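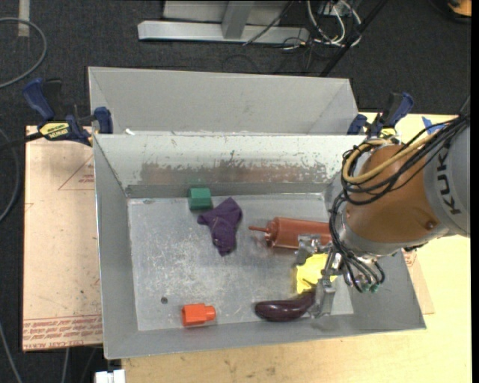
Beverley Furnival asked after the first lecture whether a group with only one thing in it is still a group, and if so, why we would take the trouble to give it a name. I gave a short answer in the room and I was not satisfied with it. This handout begins with a longer one.

Lecture 2: Putting Things in Groups
Introduction to Classification, Valtham evening course
Reading time: 7 minutes
Print | E-mail

1. Groups with one member

When we make a group, we do two things which are easy to confuse. We collect some things together, and we state a rule for what may come in. If you think only of the collecting, a group of one looks foolish. If you think of the rule, it is quite normal. A library in a small town may own one book on beekeeping. The class "beekeeping" exists in the library's scheme before this book is bought, and it will exist when the book is lost. The rule has a place ready.

The same is true for a group with no members at all. Many schemes have empty classes, and a person who is new to the work often wants to remove them. Please wait before you do this. Ask first if the class is empty because such things do not exist, or because they have not arrived yet.

I use two words for this difference. The content of a class is the things that are in it now. The definition of a class is the rule. Two classes can have the same content today and different definitions. In a shop where every red mug happens to be a large mug, "red mugs" and "large mugs" have the same content. Next month the shop gets a small red mug and the two classes separate.

2. On what do we divide?

Every division needs a feature. Take the objects on the first page. By color, the green block, the purple cloth and the brown squeeze bottle fall in three classes. If we ask whether a thing can be folded, the cloth stands alone and the block and the bottle come together. Neither answer is more correct. The feature comes from the purpose, and the purpose must be written down.

In my experience people have most difficulty at this step. They start from the things and look for what is similar. But everything is similar to everything in some way. A spoon and a railway engine are both made by people, both partly curved, both heavier than a feather. Similarity alone gives you no place to stop.

So I ask you to write one sentence before you begin any exercise: "Somebody will come to this scheme in order to ..." and then finish it. Some endings from last year:

- in order to find a replacement part while a customer is waiting
- in order to know which papers may be destroyed
- in order to choose a song for a wedding
- in order to see what is missing

The last one is interesting. A scheme for seeing what is missing needs its empty classes more than any other scheme does.

3. One feature at a time

The old rule says that at each level you divide by one feature only. If you break it, you get crossed classes, where one thing has two homes.

Consider the drawers in the hardware store Dremeris, in Tradeston, where I had a job as a student. The drawers had these labels:

Wood screws
Brass
Small
Hooks
For bathroom
Other

Where does a small brass hook for a bathroom go? It has four correct places, which means that the customer must look in four drawers, and the new employee must ask. I was the new employee. The older people in the store always knew the answer, and for this reason they believed the labels were good. They were not using the labels at all. They remembered where each thing was, and the labels were decoration on top of their memory.

To repair this scheme we choose an order of features. First by kind (screw, hook, hinge, nail), then by material, then by size. Now the small brass hook has one path: hook, brass, small. The use "for bathroom" is left out. Perhaps this is a loss, and we come back to it in section 5.

The order of the features is also a decision. The feature which you put first is the one that keeps things together. The features you put later spread things apart. With "kind" first, all hooks are neighbors and brass things are spread over the whole wall. With "material" first, it is the opposite. A customer who is restoring an old cabinet and wants everything in brass will be unhappy with the first order.

4. The class "Other"

Every scheme gets one, sooner or later. I do not forbid it, but I want you to measure it. A class "Other" is healthy when it is small and when its contents have nothing to do with one another. When you find several similar things inside it, these things are asking for a class of their own.

Here I use the record of the Kalinowski collection, which we will meet again in lecture 4. It is a private collection of printed paper: tickets, labels, menus, bills, calendars. When the family gave it to the local museum, the first list had 87 items, and 15 of them were under "Other." On the second reading, 7 of these 15 were seed packets. The person who made the list had not expected seed packets, so there was no class, and each packet went to "Other" by itself, on a different afternoon, without meeting the previous one. The remaining items were truly mixed and stayed where they were.

Notice that every single decision was reasonable. At the moment of the first packet, "Other" was the right answer. The mistake was only that the class was not read again later. My advice is to read "Other" from beginning to end each time you stop work on a collection, even if you stop only for lunch.

Related words to treat with the same suspicion: various, general, mixed, miscellaneous, to be decided. The last one is the most dangerous, as it promises something.

5. More than one path

A drawer is a physical place, and a physical thing can be in only one place. A record about a thing can be in many places. This was understood long before computers. The card catalog in a library had one card for the author, one for the title and one or more for the subject, and all of them led to the same shelf.

So the bathroom customer can be served. The hooks stay under "hook," and we make a separate list, "For bathroom," which says where to look. The list does not hold the things, it only points to them. In class I called the first a home and the second a signpost, and I ask you to keep these two words in your exercises, because I mark them separately.

You may have as many signposts as you can maintain. This last condition is important. If the brass hooks are moved and the signpost is not changed, the customer arrives at the wrong drawer, and he trusts you less than if there had been no sign. One student last October made a beautiful scheme for her choir's sheet music, with signposts by season, language, number of voices and difficulty. It was correct for one concert. I gave it a good mark and also wrote in the margin that it would need a second person.

6. Borders

Some classes have sharp borders. A whole number is even or it is odd. Most classes in daily life are not like this. When is a stool a chair? When is soup a stew? You can react in three ways.

(a) Draw the line by a test which anybody can perform. "A chair has a back." The test may feel unfair to some stools, but two people will give the same answer.

(b) Accept a typical member and compare. "It belongs here if it is more like this one than like that one." This is closer to how we think when we are not in class. It is weaker when several people share the work.

(c) Write a note at the border. "For stools with a low back, see Chairs." This is the method I recommend most often. The note costs one line, and the next person does not have to think about the question from the beginning.

Do not try to settle all borders in advance. You cannot guess them. Settle a border when the first thing falls on it, and write down what you decided on the same day.

7. Exercises for next time

Exercise A. Choose a kitchen drawer, a toolbox or a school bag, yours or with permission. Write the purpose sentence. Make a scheme with two levels and one feature at each level. State your order of features and say who will be unhappy with it.

Exercise B. Take the six Dremeris labels from section 3. For each one, write which feature it uses. Then find another object that has at least three homes.

Exercise C. Find a class "Other" in public: on a form, on a website, in a supermarket. Write down what you think is inside. Suggest one class that could be taken out of it.

Exercise D (not required). Answer Beverley's question in your own words, in one paragraph, with an example that is neither a library nor a shop.

Length: two pages for A, one page for B and C together. The full mark is 70 points, and 15 of these are for the purpose sentence, so please do not write it last. Handwriting is accepted if I can read it. Bring the work on paper, as we will exchange it in pairs during the first half of the lecture and you will try to find things with your neighbor's scheme.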